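Dridcombe furnished lets to have bedrooms set out to a common standard

Housing services, 6th July

Furnished accommodation managed under the Dridcombe lettings scheme will be prepared to a single written standard from November, following a review of how bedrooms are set out and tidied between tenancies. The standard covers the bed, bedside storage, floors and small belongings, and will apply to every furnished bedroom in the scheme, including those in the Prestum and Kincaid buildings.

The review found that kitchens and bathrooms were already being prepared consistently. Bedrooms were not. In one building an incoming tenant might find a chest of drawers, a lamp and a bedside unit; in the next, a mattress and a single shelf. Complaints on the subject were modest in number but tended to concern the same matters: nowhere to put things down at night, drawers left with the previous occupant's belongings in them, and scratched floors beneath furniture that had been dragged.

The scheme received 2,793 requests and comments from tenants in the period examined. Those relating to bedrooms were read individually and used in drafting the new standard, which runs to 8 pages and replaces the separate guidance notes held at each building.

Bedside storage

Each single bedroom will have one bedside cabinet with a flat top and at least one drawer. Double bedrooms will have two. Cabinets are to be low enough for the top to be reached comfortably from the bed, and are to stand where the drawer can be opened fully without striking the bed frame. Where a room is too narrow for this, the cabinet may be placed a short distance from the bed, provided that it does not obstruct the door or the radiator.

Existing cabinets in sound condition will be kept. Loose knobs will be tightened or replaced and drawers will be emptied, wiped and checked for smooth running. Cabinets with swollen tops or broken runners will be withdrawn and replaced from stock held at the Kincaid store.

The tops of cabinets are to be left clear at handover. Tenants said that they preferred to decide for themselves what should go there, and several noted that ornaments supplied by the landlord were put straight into a cupboard and brought out again on the day of departure. Lamps will continue to be supplied on request.

Baskets for small items

A lightweight plastic basket with open sides will be supplied with each bedside cabinet. It is intended for the articles that otherwise collect on the floor or the windowsill, such as chargers, cloths, toiletries and toys. Baskets may be stood on the cabinet, kept in the wardrobe or moved between rooms as the tenant wishes.

Open sides were preferred to solid ones after a trial of both types at Prestum. Contents could be seen without the basket being tipped out, and dust did not gather in the corners to the same extent. Tenants are asked not to use the baskets for wet laundry or for anything heavy, and not to stand them on radiators.

At the end of a tenancy the basket will be emptied, washed in warm water with ordinary washing-up liquid, dried and returned to the room. Cracked baskets and those with damaged handles will be recycled. No charge will be made for a basket that has worn out through normal use.

Floors

Many bedrooms in the scheme have parquet floors, some of them laid in a herringbone pattern. These are considered an asset of the buildings and will be retained. The standard asks that all furniture be lifted when it is moved, and that felt pads be fitted under cabinets, chairs and bed legs before a new tenancy begins. Pads will be inspected at each changeover.

Floors are to be swept or vacuumed and then wiped with a well-wrung cloth. Steam cleaners are not to be used on parquet. Small dark marks should be treated with a barely damp cloth first, and reported to the building office if they remain, so that a decision can be taken on whether the boards need attention. Abrasive pads and solvent-based products are not to be used by staff or tenants.

Rugs will no longer be supplied as a matter of course. Tenants may bring their own, with a non-slip underlay, and are reminded that rubber-backed mats can discolour a finished wooden floor if left in place for long periods.

Beds and bedding

Mattresses will continue to be supplied with a washable protector. Bedding remains the responsibility of the tenant, except in short-stay rooms, where a sheet, duvet and pillow are provided. In those rooms the bed is to be stripped on departure, the mattress aired for at least 20 minutes with the window open, and the bed made up afresh. Duvets showing wear are to be set aside for inspection.

The order of work in a bedroom has also been set down. Belongings and loose items are gathered first, bedding is dealt with next, surfaces and drawers follow, and the floor is done last. Several buildings already worked in this way. Others began with the floor and found it necessary to return to it.

Preparation of the first rooms

Work has begun on rooms that fall vacant before the start date, beginning with the smaller bedrooms, where the placing of furniture matters most.
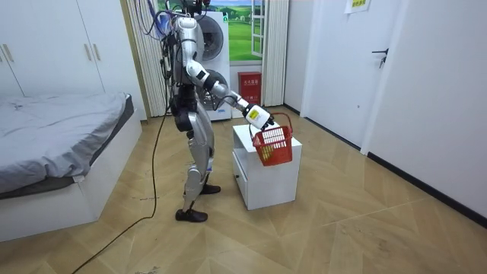 Will tenants already living in a furnished room receive a bedside cabinet and basket?

Existing tenants may ask for either item through their building office, and requests will be met from November onwards in the order in which they are received. A tenant who is content with the present arrangement of the room need take no action.

Costs and stock

The standard will be met from the existing furnishing budget and will not affect rents. An initial supply of 100 baskets has been ordered through Cavix, the scheme's household goods supplier, with further orders to be placed as rooms become vacant. Felt pads and replacement knobs are already held in stock.

Furniture withdrawn from rooms will be offered first to other buildings in the scheme. Pieces which cannot be used will be repaired where practicable or passed on for reuse. Tenants who wish to keep an item due for withdrawal from their own room should inform the building office in writing before collection is arranged.

Inventories

Room inventories will be reissued in a shorter form. The bedside cabinet, basket, mattress protector and any lamp will each have a separate line, with space for the condition to be noted at the beginning and end of the tenancy. Tenants will have 8 days from moving in to return the inventory with any corrections. Marks on the floor should be noted at this stage, together with their position in the room.

The previous form asked for a general statement on the condition of the bedroom, and this had led to disagreement over items which neither party had recorded. Inventories already signed remain valid and will not need to be completed again.

Copies of the standard are available from the building offices at Prestum and Kincaid and may be requested in large print. Comments on the bedroom standard can be left at either office and will be considered when the document is next revised.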